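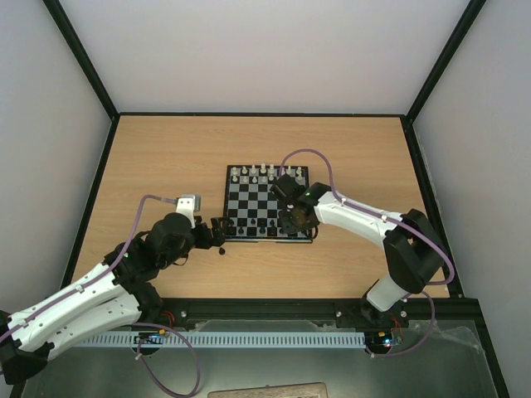
Vorgehen nach einer Kollision der beiden Arme über dem Spielfeld

Gültig für den Zweiarm-Arbeitsplatz Schach, Standort Momau. Stand: 2026-01-14

Anlass der Anweisung ist eine Störung, bei der beide Greifer gleichzeitig dasselbe Feld anfuhren. Die Steuerung meldete Fehler 300, ein Kabel wurde dabei aus der Halterung gezogen.

1. Not-Halt betätigen. Nicht in den Arbeitsraum greifen, solange die Antriebe unter Spannung stehen.

2. Fehlermeldung und Gelenkstellungen sichern. Ein Neustart löscht den Speicher.

3. Antriebe freischalten und den rechten Arm von Hand anheben, danach den linken zurückführen. Zu zweit arbeiten - ein stromloser Arm sinkt ab.

4. Kabel über die gesamte Länge auf Quetschungen prüfen, insbesondere am Ellbogengelenk. Lose Clips wieder einsetzen. Die Schlaufe am Greifer muss frei beweglich bleiben.

5. Schachbrett neu ausrichten und die Figuren in Grundstellung bringen.

6. Referenzfahrt einzeln durchführen, zuerst links, dann rechts. Erst danach die Feldsperre in Cellow aktivieren und einen Probezug mit verminderter Geschwindigkeit fahren.

Tritt der Fehler erneut auf, bleibt die Anlage außer Betrieb. Zu verständigen ist Arne Eichhorn, in Vertretung Naledi Motaung. Die Freigabe erfolgt schriftlich.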